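Plirden Coffee House, Wukstead
Call for participants: home coffee tasting study

We are looking for people who drink coffee at home and who would like to help us to choose our next house blend. You don't need to be an expert. In fact, we prefer that most of the participants have no training in tasting, as the blend will be sold to ordinary households in Wukstead and in the villages between here and Brikeck.

Plirden is a small roasting company. We roast in the old dairy building behind Brikeck station, and we have a shop with a tasting room in Wukstead. Our present house blend, Twal, has been the same for many years. One of the farms from which we buy the beans has stopped its production, so the recipe must change. We have prepared several new recipes, and now we would like to hear from those who will drink them in the morning, half asleep, with their own milk and their own water.
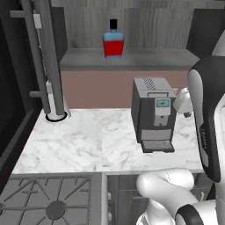 The study runs for the whole of June. In the first week you will come to our tasting room for one introduction session. It starts at 6:30 in the evening and takes less than two hours. We will explain how to fill in the tasting sheet, and you will try three coffees together with the other participants. After this session you continue at home.

Every week you receive a parcel with two bags of coffee, marked only with a letter and a number. Please drink each of them on at least three mornings, prepared the way you usually prepare it. Machine, filter, moka pot, French press, all is fine. What we ask is that you don't change your method in the middle of the study. If your machine breaks down, write to us and we will find a solution together.

For each cup you fill in one short sheet. It asks about smell, bitterness, sourness, and how the coffee feels in the mouth, and there is a free space for your own words. Former participants wrote things like "tastes like my grandmother's kitchen" or "wet cardboard," and both were useful for us. The sheets can be filled in on paper or on our website. Last year we received 922 sheets, and we have read all of them.

Who can take part

You are 18 or older.
You drink at least one cup of coffee with caffeine on most days.
You live in Wukstead, Brikeck, or a place where our delivery bicycle can reach you. If you are not sure, please ask.
You are at home for at least three weeks of June.
You don't work for another coffee roaster or for a coffee shop.

Please do not apply if you are pregnant, if you have a heart condition, or if your doctor has told you to drink less coffee. We also cannot accept persons with an allergy to nuts, because in the same building we pack almonds.

Two persons from one household may apply together. In this case each of you fills in your own sheets, and we kindly ask you not to discuss the taste before both are finished. We know this is difficult at breakfast.

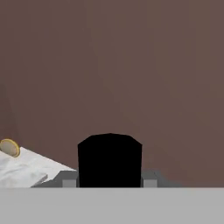
Brown wall, black shape in front.

What you receive

All the coffee of the study is free and you can keep what is left in the bags. At the end, each participant who has sent in the full set of sheets gets a shop voucher and one kilogram of the new blend, as soon as it is roasted. We don't pay a fee in money. Travel to the introduction session by bus is refunded if you bring the ticket.

Your data

We keep your name, address and telephone number only for the deliveries, and we delete them when the study is closed. The tasting sheets carry a participant number and no name. We may print some sentences from them on our packages or in the shop window. If you don't want this, there is a box on the form that you can tick.

How to apply

Pick up the form in the shop in Wukstead or write to us and we will send it to you. Please tell us how you prepare your coffee, how many cups you drink per day, and whether you take milk or sugar. One or two sentences on each are enough. Black coffee drinkers are especially welcome, as we had too few of them the last time.

The form can be returned at the counter, in the letter box next to the side door, or by post to Plirden, 522 Mill Road, Wukstead. The shop is open until 5:00 in the afternoon. We answer every application, also when the answer is no. If there are more applicants than places, we will choose so that all the ways of brewing are represented, and the others are put on a waiting list for the autumn study, which will be about decaffeinated coffee.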